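Gradley Robotics Short Course
Handout 4: Teaching a task by hand and by remote control

These notes go with the second practical. Read them before you come to the bench. The sheet on arm safety from January still applies and is not repeated in full.

1. Two ways of showing

There are two ways to show the arm a task on this course. In the first you hold the arm itself and move it through the job while the motors are slack. Most books call this kinesthetic teaching. We call it hand guiding. In the second you stand at the Zornus desk controller and the arm copies what your hand does. This is teleoperation, or remote control.

Hand guiding is quick to learn. You feel the weight of the arm and you feel it touch things. The drawback is that your own hands and sleeves get into the camera's view, and the recording then contains something that will be missing when the robot works alone. It is also hard to open and close the gripper smoothly while you are pushing the wrist about.

Remote control keeps you out of the view. The movements are usually slower and there are more small corrections in them. With our controller you get no sense of touch, so you must judge contact by eye. Expect your first few attempts to be poor. They can be deleted.

2. The practice task

The task is to put a pair of scissors into a pen holder, handles up. It has four stages: reach, grasp, turn upright, lower in. The turn is where most groups lose time. A pair of scissors lying flat gives the gripper very little height to close on, and if it is picked up too near the loops the blades swing as the arm lifts. Take hold close to the pivot and keep the scissors closed.

Decide as a group which way round the gripper will approach and keep to that for the first set. If half the demonstrations come in from the left and half from the right, a simple learner may average the two and go down the middle, where there is nothing to grasp. Once the first set trains properly you can add the second approach and compare.
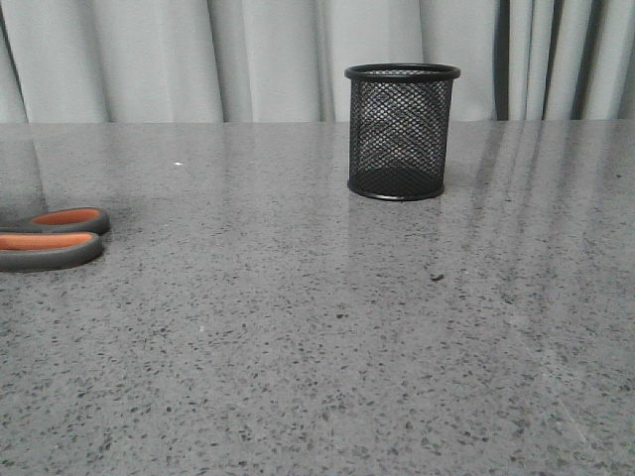
The starting layout matters as much as the movement. Shift the objects a little between demonstrations, by a hand's width or less at first, and turn the scissors through a small angle. If they always start in the same place the robot will learn the place. Check the view on the monitor before each recording. Both objects should be fully in the picture from the fixed camera, handles and blades included. Anything lying outside the view at the start cannot be used by the policy to plan its reach.

Wire mesh needs some care. The depth sensor sees partly through it, and the far wall can be read as the near one. For this reason we use the colour picture for the holder and ignore depth in that region. Shiny worktops cause a related problem: a reflection below an object can be taken for part of the object. Leave the room lights as they are for the whole session.

3. Recording

Each group records 80 demonstrations, 56 for training and the rest for checking. Do the split by the list in the Mahmoudi workbook and do not choose the good ones for training yourselves.

Start the recording with the arm at its home position and the gripper open. Wait for the tone. Carry out the task at an even pace, release, and move clear of the holder before you stop. A demonstration that ends with the gripper still closed will teach the robot to stay there.

If you drop the scissors, stop and mark the attempt as failed. Do not pick them up by hand with the recording running. If you miss the first grasp but recover with the arm, keep it. Recoveries are useful, and a data set made only of perfect attempts leaves the robot with no idea what to do after a small slip.

Change operator every ten attempts. People get careless with the controller before they notice they are tired.

4. Looking at the data

Open the recordings in Clivent and plot the height of the gripper against time. You should be able to find the four stages without watching the video. Long flat sections mean that the operator was hesitating. Trim the ones at the start and leave those in the middle, but note them. A typical remote demonstration runs to 700 samples. If yours goes to more than 800, look for a pause.

Then compare five hand-guided recordings with five remote ones. Write down the differences in speed, smoothness and the final position of the gripper.

5. To hand in

One page per group, with the height plot, your list of failed attempts and a short paragraph on which method you would use for the same task with a narrower holder. Please state which approach direction you chose.

Handout revised March 27, 2020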